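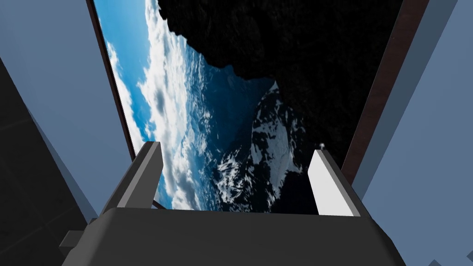

What is a tree line?

It is the highest point on a mountain at which trees can still grow upright. Past it the summers are too short and cool for wood to form, and only shrubs, grasses and mosses carry on.

The change is rarely a clean edge. Trunks thin out first, then come the wonderful twisted dwarfs known as krummholz – a German word for "crooked wood" – which hug the ground and spend the winter under snow. A krummholz spruce no taller than a hiker's knee may be older than the big trees far down the valley!

Latitude matters most, but slope matters too. On the Granen ridge, the sunny southern side carries pines 75 meters higher than the shaded northern one.

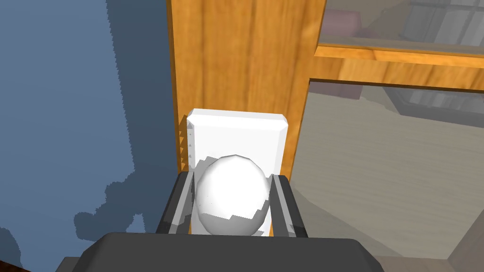
Wind is the other great sculptor. It strips buds and needles from the exposed side of a tree and leaves branches streaming out behind like a flag, and these "flag trees" are a fine guide to the prevailing wind. Botanist Jaruwan Pongsiri mapped 48 of them above Nusen in a single May, and her map is still a pleasure to read.

Tree lines can also move. Seedlings climb in a run of mild summers, though one hard winter may kill them all. At Premar, young larches now stand 200 meters above the old forest edge.

See also: Alpine plants; Krummholz; Snow line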